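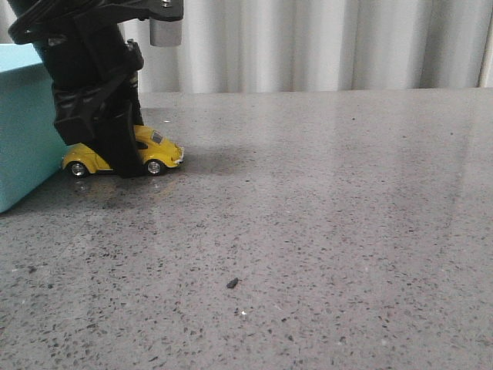
Pre-session check, hand-guided and remote demonstrations
Site: Condville, counter station
Checked by: Teun Van Loon
Day: Wednesday, before the first run

1. Counter surface clean and dry
Wipe before every session, including the back edge.
Comment: Fail on first look. One dark crumb in the open area in front of the toy car. Wiped and checked again – pass.

2. Gripper body and wrapping
Look for loose ends and folds that could catch on the curtain or the object.
Comment: Wrapping is creased. No loose ends found by hand. Pass, look again in August.

3. Cable
Move the arm by hand through its full reach. The loop must not pull tight or drop below the finger.
Comment: Pass. Tight at the far left on the last check, now has 5 cm more slack.

4. Bracket screws
Comment: Quarter turn needed on one. Marked with paint pen afterwards.

5. Stop button
Press once during hand guiding and once under remote control. Arm must hold position both times.
Comment: Pass, both modes.

6. Speed limit
Remote control: 25 percent or lower with a person at the counter.
Comment: Was left at 300 mm/s from the Brillatham trials, with no percent limit set. Corrected. Whoever changes this needs to write it in the Vurneo log.

7. Downward force
Lower the finger onto the yellow car, hold for 10 seconds, lift, inspect the roof.
Comment: No marks on the paint. The operator could not feel contact through the remote handle, so go slowly for the last part of the move.

8. Object and box placement
Car with its nose to the right, turquoise box behind and to the left of it.
Comment: Finger side passes close to the box. Acceptable for straight-down moves. For sideways pushes, move the box away first.

9. Lighting and glare
Comment: The polished counter reflects the curtain. Keep the curtain closed for all runs.

10. People
One person guides, one person stays at the stop button. No swapping during a run.
Comment: Sembiring staff briefed.

Result: cleared for use. Item 6 stays open until the log entry is made.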